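Accueil | Fils | À propos | Archives

Bülent Tokgöz
02/03/2024

1/ J'ai terminé la relecture de mon chapitre sur les négociations de pêche entre Tukix et Baysal. Quelques notes, pour ceux qui suivent la thèse.

2/ Le dossier compte 59 procès-verbaux. Six manquent. Les archives de Baysal les signalent comme « non communiqués », sans autre précision.

3/ On lit souvent que les pourparlers ont échoué sur les quotas. Les quotas étaient réglés dès la deuxième session. Le blocage porte sur l'inspection des navires : qui monte à bord, et avec quel préavis.

4/ Tukix demandait 18 heures de préavis. Baysal n'en voulait aucun. Le médiateur a proposé un préavis variable selon le tonnage, et les deux délégations ont renvoyé la question à leurs capitales.

5/ J'emploie le mot « médiateur » faute de mieux. Son mandat ne parle que de « bons offices ». Mon directeur me reprend là-dessus à chaque version, il a raison.

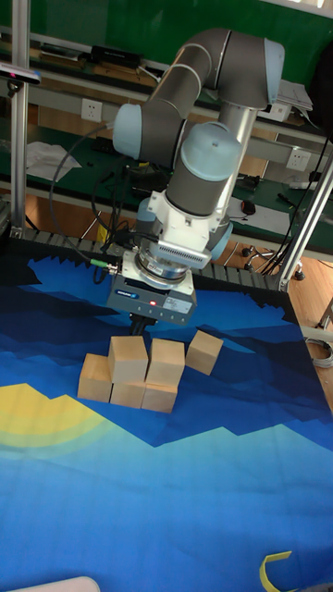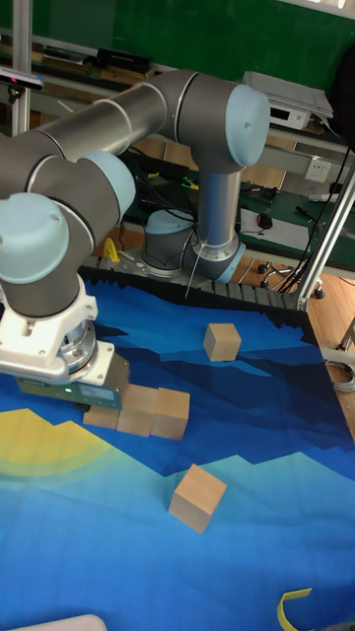 Bras articulé et blocs de bois.
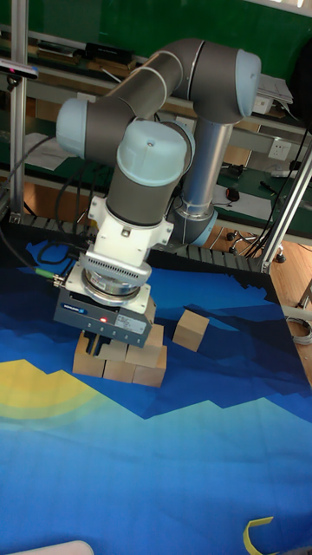 6/ Sur la méthode : je code chaque prise de parole selon trois catégories (offre, refus, renvoi). Cela donne 1654 entrées. Le renvoi est de loin la plus difficile à isoler, beaucoup de refus sont rédigés comme des demandes de délai.

7/ Le chapitre suivant porte sur l'accord de Bruris, signé en décembre après deux reports. Même médiateur, mêmes juristes, texte bien plus court. L'annexe sur l'inspection tient en une page.

8/ Je cherche toujours la version annotée du projet d'annexe. Si quelqu'un a travaillé sur le fonds Inunix, mes messages sont ouverts.

Contact | © Bülent Tokgöz | Haut de page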